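窗帘面料厂开放日,赶着记的

先说结论,值得去,鞋要穿软的。

2018年6月24日,Breathnach 的织造厂开放日,每年就这么一回。我是四月在 Clerari 的邮件里看到报名链接的,当时名额还剩一半,手快报了上午场。同去的是 Emese Bárány,做室内的,她主要想看遮光布;我是想看染整,家里那套绒窗帘洗过一次以后颜色发灰,一直想弄明白怎么回事。

交通。火车到站以后有接驳小巴,等了 40 分钟。官网写的是随到随走。小巴上没空调,一车人闷着,司机放的广播剧声音很大,听了半集凶杀案,到厂门口还没破案。自驾的可以停北门,南门那个停车场是员工的,保安会赶人。

签到在旧锅炉房。红砖楼,外面爬着藤,里面改成了接待厅,咖啡免费但很淡。每人领一个布袋,里面有样布一小本、耳塞一副、厂区地图一张。地图印反了,北在下面,好几拨人走到仓库去了,包括我们。

上午先看织造车间。带队的叫 Min-kyu Yang,在厂里管品控,讲话快,走路更快,后面的人基本小跑。车间里真吵,耳塞戴上还是震得胸口发麻。剑杆织机一排排开着,地上有很薄一层飞絮,过道两边画黄线,不许踩出去。空气是加湿的,墙上的表写湿度 70,他说纱太干容易断,断了就得停机接头,接头多了布面上看得出来。我凑近看了一台织绒的,双层一起织,中间一把刀来回把绒割开,上下分成两块布。以前一直以为绒是后来粘上去的,惭愧。

Emese 问遮光布为什么有的厚有的薄,遮光效果却一样。Yang 说两种做法,一种靠织,中间夹黑纱,三层组织,手感软,垂得好;一种靠涂,背面刷几遍涂层,薄,便宜,但是折久了会裂,裂了就漏光,一个个小白点。酒店早年用涂的多,现在换回织的不少。他当场拿手电筒在布后面照给我们看,织的那块真的一点都不透,涂的那块折痕的地方已经有针眼了。建议买之前都拿手机手电照一下,反正不花钱。

然后是染整。热,味道冲,有点像泡过头的茶叶混着醋。这边不让拍,也不让靠近缸,隔着玻璃看。黑色是最难染的颜色之一,这个我之前不知道。Yang 的原话是“黑有一百种,客人要的永远是第一百零一种”。偏红、偏蓝、偏绿都叫黑,单看看不出来,两块并在一起就露馅。所以剧院、展厅订黑幕一定要同一缸,补货再订就对不上了,他见过有客人后补两幅,挂上去像打了补丁,最后整面重做。

问了我那套窗帘的事。他听完就说水温高了,又晾在太阳底下对吧。对。绒倒了,反光变了,所以看着灰,颜色其实没掉多少。用蒸汽从背面喷,再顺着绒刷,能救回来一部份。回家试。
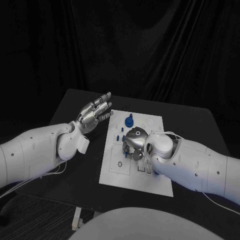 褶子这一段是我最喜欢的。讲褶的是缝制车间的一位老师傅,没记到名字,对不起她。她说窗帘好不好看,料子只占一半,另一半在褶量。轨道多长,布至少要两倍宽,绒可以少一点,薄纱要多,不然挂起来跟床单一样。做吸音和挡光的幕布反而不用缝死褶,布宽放够,让它自己松松地垂着,折得没规律,声音打上去才散。缝死的刀褶、工字褶好看是好看,太整齐,适合客厅。

还有下摆。下摆里要不要加铅绳,她很坚决,轻的布加,重的布别加。重布自己就够重,加了以后几年下来会往下坠,本来离地一指,最后拖地。她拿了一幅挂了很多年的样布给我们看,左右两边差出一截,像裙子穿歪了。所以新窗帘先挂几周再收下摆,她说现在没人愿意等,都要当天弄好。

缝制车间比织造安静太多,光线也好,一整面北窗。工人多数低头干活不理人,也正常,一天来这么多闲人。有个师傅在对花,大提花的料子,两幅拼缝要求花不断,别针别得密密麻麻,拼完翻过来我愣是找不到缝在哪。Emese 蹲那儿看了好久,我催了两次。

午饭。食堂,刷手环。炖牛肉配土豆饺子,咸了点,但是份量大。甜品是杏子蛋糕,去晚了就没了,我们去晚了。旁边桌是一家做剧场工程的公司 Laltunden,五六个人,全程在讨论阻燃标准,听了一耳朵,大意是布出厂的时候阻燃合格不代表一直合格,后整理的阻燃剂洗几次就没了,得送检重做;纤维本身阻燃的那种洗了没事,价格要高一截。公共场所用的最好问清楚是哪一种,证书上会写,要看小字。

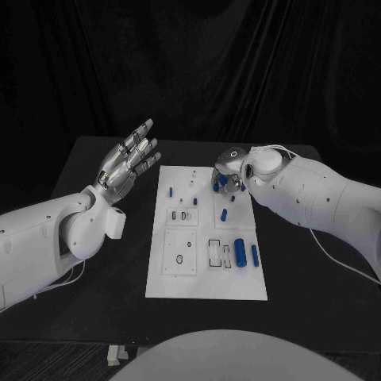

下午是自由参观加小讲座,讲座排得太挤,三场里只赶上一场半。第一场讲吸音,数据一堆,记下来的只有一句:布离墙要留空。贴着墙挂跟离开一掌挂,效果差很多,特别是低一点的声音。家里录音的人可以参考,不用买那么贵的海绵,厚绒布两层,离墙挂开,先试试。讲的人自己也说布对很低的频率没什么办法,别指望。

半场那个讲旧织机修复,进去的时候已经讲到零件了。Drakidell 捐的一台老提花机,纹板是纸的,一张张穿起来,整套 900 张,坏一张图案就错一行。他们花了好长时间补纹板,照着老布样反推。最后开机演示了一小段,咔嗒咔嗒,织出来手掌宽的一条,全场鼓掌。我站后排,只看到前面的人的后脑勺和举起来的手机。讲座以后他们会录像放网上,到时候补看吧。

样布间一定要去,在二楼,楼梯很窄。按年份放的抽屉,可以自己拉开看,手要干净,门口有湿巾。最老的那几抽是手写标签,墨水褪成褐色了。有一抽全是绿,从苔藓到开心果,看得眼睛花。Emese 在里面拍了很多细节(这里让拍),她说回去要给一个书店的项目配颜色。我翻到一块芥末黄的灯芯绒,跟我外婆家的沙发一模一样,站那儿摸了半天。

黑布也有单独一抽。拉出来十几块并排,这才看懂上午说的,有的发棕,有的发蓝,有块丝绒黑得像个洞,褶子里只剩一点点亮边。哑光的跟带光泽的差别更大。如果是挂在桌子后面或者展台后面当背景,选短绒哑光的,长绒一压就有印子,手摸过都看得见。熨也麻烦,不能直接熨。

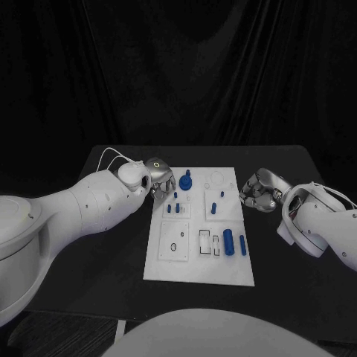
零头布特卖,很多人是冲这个来的,看排队就知道。按公斤卖,不按米,所以薄料子划算,绒不划算。开门前就有人拖着买菜车在等。我抢到一卷深灰的亚麻混纺,够做餐厅那扇窗,付了 34 欧,外面店里翻倍都不止。缺点是瑕疵自己找,不退不换,我那卷回家展开发现有一道横档,打算裁在下摆里藏起来。Emese 什么都没买,后悔了一路。只收现金,最近的取款机在镇上,走过去有点远,别学我们前面那位先生。

纪念品店略过,杯垫很贵。

几个提醒,随手写的,没顺序。

耳塞自己带一副好的,发的那种海绵的老掉。
不要穿深色衣服,出来一身白毛,粘毛器在厂门口小卖部有卖,肯定是算好的。
染整车间怕热怕味道的可以跳过,从院子绕过去直接到缝制。
小孩可以进,织造车间有年龄限制,推车全程不方便,好几处台阶。
想问技术问题的跟 Yang 那一队,想慢慢看的别跟。
厕所在锅炉房后面,缝制车间旁边那个是坏的,至少我们去的时候是。
讲座要提前占位,提前多少不好说,反正我们每次都晚。

回程小巴又是同一个司机,换了张碟,放的是手风琴。火车晚点,在站台上吃了一包盐味薯片当晚饭。Emese 睡着了,样布本从包里滑出来,被我拿来垫水瓶,第一页印了个圈,她还不知道。

蒸汽那招晚上就试了,先弄了一幅。背面喷,顺着刷,手举得酸死。晾了一夜,早上看确实深了一点,跟没弄的那幅比得出来,但是靠窗那条边还是灰,那块估计真是晒掉的,救不了。剩下几副周末再弄。有人知道哪里能买到长柄的绒布刷麻烦留个言,我这把是刷鞋的。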